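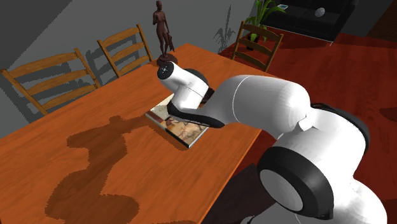 L'atelier partagé de Savanance rouvre ses inscriptions pour l'entretien du mobilier en bois massif. La session de février avait été consacrée aux chaises et aux assises ; la prochaine portera sur les plateaux de table. Un grand plateau d'un brun orangé, au fil fin et bien visible, est le type de surface qui convient à l'exercice : on y repère sans peine le sens du bois, et c'est dans ce sens que se font toutes les étapes du ponçage.

La séance dure une demi-journée. Elle est animée par Rozália Medve, restauratrice installée à Grivumholm, qui travaille surtout sur des meubles de cuisine et de réfectoire. Elle commencera par l'identification des finitions. Un vernis, une cire et une huile ne se reprennent pas de la même façon, et la plupart des dégâts que l'on voit arriver à l'atelier viennent d'un produit appliqué sur un autre sans décapage préalable. Pour savoir à quoi l'on a affaire, on dépose une goutte d'alcool à brûler dans un coin discret, sous le plateau de préférence. Une gomme-laque se ramollit vite. Un vernis polyuréthane ne bouge pas. Une surface huilée fonce légèrement, puis revient à sa teinte.

Viennent ensuite les taches. Les auréoles blanches laissées par un plat chaud se trouvent en général dans la finition, et un passage léger de laine d'acier très fine avec un peu de cire suffit souvent. Les marques noires sont plus tenaces : elles indiquent que l'eau a atteint le bois, parfois au contact d'un objet en fer. On les traite à l'acide oxalique, avec des gants et fenêtres ouvertes, puis on rince et on laisse sécher une nuit entière. Cette partie sera montrée sur une chute, mais pas pratiquée par les participants.

Le ponçage se fait à la main, au grain 120 puis 180. La ponceuse excentrique reste disponible pour les grandes surfaces, à condition de l'avoir déjà utilisée. Les plateaux plaqués ne seront pas poncés pendant la séance.

Chacun peut apporter une petite pièce, tablette ou dessus de table basse, de 40 cm de large au maximum. Les pieds et les tiroirs restent à la maison. L'huile dure est fournie par la droguerie Berrada, qui accorde aussi une remise aux inscrits sur présentation du reçu. Les chiffons imbibés d'huile seront étalés à plat dans la cour avant d'être jetés, car ils peuvent s'enflammer s'ils sont laissés en boule.

Rendez-vous le 14/05/2023 à 9 heures, à l'atelier, entrée par le passage Prirkness. Inscription à l'accueil ou par téléphone. Le paiement se fait sur place. Prévoir des vêtements qui ne craignent rien, un masque à poussière et un carton pour remporter la pièce, qui ne sera pas tout à fait sèche au moment du départ.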